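26 May 2022
Bin cell, Hasthorpe. Cable snag / protective stop. Notes for me, Yu and whoever has the cell next

Came in to carry on with the overnight grasp run and found it stopped. Log says attempt 218, protective stop, arm halfway through its wrist turn on the way to the far left of the bin. No collision with the bin walls logged. Brakes on, controller happy enough, just sat there waiting for a reset.

Did NOT reset straight off. Went in with the drives off and had a look along the dress pack first. One of the yellow cables had ridden up over the cable tie and got itself hooked behind a bracket on the gripper. So every time the wrist went past a certain angle it pulled. Torque monitor saw it as an outside force and stopped, fair enough, that is what it's for. What bothers me is the 217 before it. Went back through the torque trace on the last axis and there's a small bump at the same wrist angle from attempt 40 onward, getting slowly bigger. So it was tugging for most of the run and we had nothing looking at it.

Unhooked by hand. Jacket has a shiny flat spot where it rubbed, no copper showing. Continuity ok with the cable still, ok when flexed by hand, then two dropouts when Tapio wiggled it near the connector. Could be the connector, could be the cable. Swapped the connector end for the spare, no dropouts in ten minutes of wiggling. Not calling it fixed.

Re-tied everything with a longer loop at the joint and went to slow jog, 10 percent, pendant in hand, Tapio Juntunen on the stop button. Stayed with the same objects in the bin so as not to change two things at once.
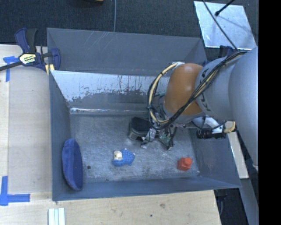 Arm over the bin, gripper mid-floor. Cable loops round the orange joint are the bit to watch.

Jog results, wrist only, then wrist plus elbow:
- full turn one way, fine, loops move freely
- full turn the other way, outer loop goes tight before the soft limit. Not snagging but tight
- down into the left end by the sponge, loose wires at the gripper come close to the wall. Don't like it
- centre and right, no problem

So the longer loop cures the hook but there is still not enough slack for the full wrist range. Have pulled the soft limit in on the last axis as a stopgap. This will cost us some grasps at the left end, planner will just report them unreachable. Yu, please don't put the limit back without asking me, I know the success numbers will look worse.

Second thing, and this is the safety one. When the stop went, the restart script was still running on the Stornano box and it tried to resume. 2,047 resume requests in the log before I killed it. Controller refused every one, as it should, needs the manual reset. But if somebody had pressed reset while leaning in to free that cable, the arm would of had a move command waiting for it. Have taken the auto resume out of the script completely. After any protective stop it now clears the queue and quits. Tested three times by pushing on the arm at slow speed, quits each time, queue empty each time.

Also the Kudine logger rounds torque to whole Nm so the early bumps hardly show in the summary plot. Had to dig them out of the raw file. Need to change that or plot raw.

Clamp on the corner of the bin checked and nipped up a bit. Bin had not shifted against the tape.

Still to do
- order proper cable sleeve, the current ties are a bodge
- shorten or tie back the loose wires on the gripper, board side first
- warning when last axis torque drifts from the first 20 attempts, stop if it carries on
- put "drives off, script killed, THEN reach in" on the cell door, big letters
- repeat run of 100 at half speed with someone in the room, no overnight runs til that's clean
- check the old September logs for the same bump, suspect it's been there before with the other gripper

Left it parked, drives off, key in the drawer. Flat spot on the cable marked with pen so we can see if it gets worse. Tapio has the raw torque file, ask him if you wnat it.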